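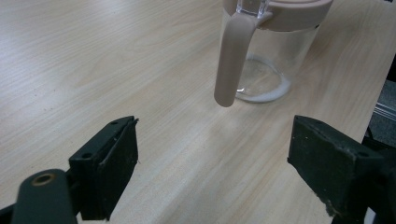
How many players can use one Gresurov goal set at the same time?
One goal set does for a full eleven-a-side match, or for two small groups shooting at it in turns if the coach has a loud enough voice.

Gresurov 200 portable football goal

The Gresurov 200 is the middle child of our goal range. It is heavier than the Jia, which folds flat and lives in the boot of a car, and a good deal lighter than the Odex, which needs a trailer and a word with whoever cuts the grass. Most clubs that ring us asking for an Odex end up with this one. Most clubs that ring us asking for a Jia have already broken a Jia.

It was drawn up for grounds where the football shares its pitch with cricket, dog walkers and the occasional fete. The goal goes up before the match and comes away after it. Four adults can carry it. Two adults can also carry it, for a short distance, and then they will want to talk to you about it.

What you get
- One full-size goal with net, clips and rear weights
- Four wheels, lockable
- A spanner that fits every bolt on the goal
- A spare spanner, for after the first one goes in somebody's kit bag
- Printed instructions in large type

The net is knotless and comes in white or green. Groundsmen like green. Strikers like white. We have stopped taking sides.

Putting it together
Allow a morning the first time. The posts slot into the crossbar and the bolts go in from behind, so the heads stay out of the way of shins. Fit the rear weights before anybody takes a shot, and never let children hang from the crossbar, however much it looks like an invitation. After that first morning the frame stays in one piece and you only need the wheels.

Check the bolts every 8 matches. There is a card on the back page of the instructions for writing this down, and we know what happens to the card.

Weather
The paint copes with rain and frost. It is less happy about the salt air on some of our coastal grounds, so rinse the wheels with fresh water now and then. Nets left out all winter go stiff - bring them in when the season ends in May, or whenever your fixture secretary admits that it has ended.

Spares
Net, white: part 2656
Net, green: part 3273
Wheels and clips are sold singly. Please give the name of the goal when you order. "The big one" covers most of what we make.

Delivery
We deliver on the Skunus van, which goes out every Wednesday. It needs a hard surface to unload on and a gate wider than a wheelbarrow. The driver will help lift the parts down but won't go in goal.

For club orders, or a pair of goals with mixed nets (it has been asked), speak to Melati Ngui in sales. She will want to know where the goals are going to be stored, and "behind the pavilion" will get you a second question.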